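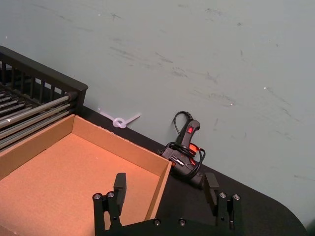 Category: Games / Text corpora

# Flumlow Review Corpus

Player reviews of Wamunex, the narrative puzzle game published by Declercq. The corpus holds 1791 reviews in English and Dutch, gathered from the Flodo forum with the posters' consent. Last updated 2020-05-03.

## Contents

- `reviews.csv` — one review per row, with language, score and hours played
- `endings.csv` — which of the 11 endings each reviewer says they reached
- `split.txt` — row numbers for the test set (600 reviews)

Scores run from 0 to 10. Where a reviewer gave stars, we doubled them. 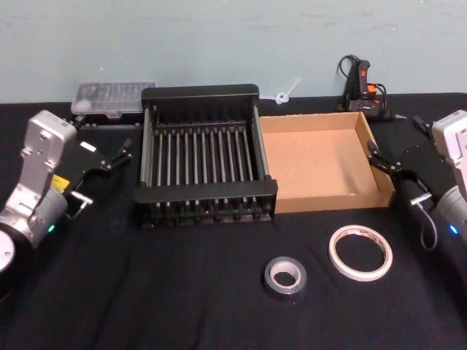
Reviews shorter than eight words were dropped, as were reposts of the same text. Spelling is left as written. Spoilers are marked with `[S]` at the start of the sentence — this was done by hand, and the Dutch half was only checked once.

## Known problems

Hours played are self-reported and missing in many rows. Reviews written before the October patch complain a lot about the save system, which has changed, so split by version if you are studying sentiment.

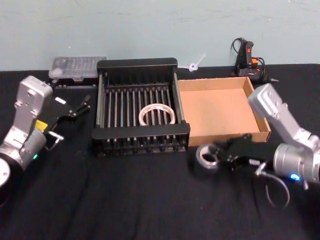 Stijn Van Dijk wrote that the ninth ending is easy to confuse with the tenth, and that reviewers who mention the lighthouse could mean either. We have left those rows blank in `endings.csv`.

## Contact

Dirk Dekker looks after the files. Please open an issue for corrections and give the row number.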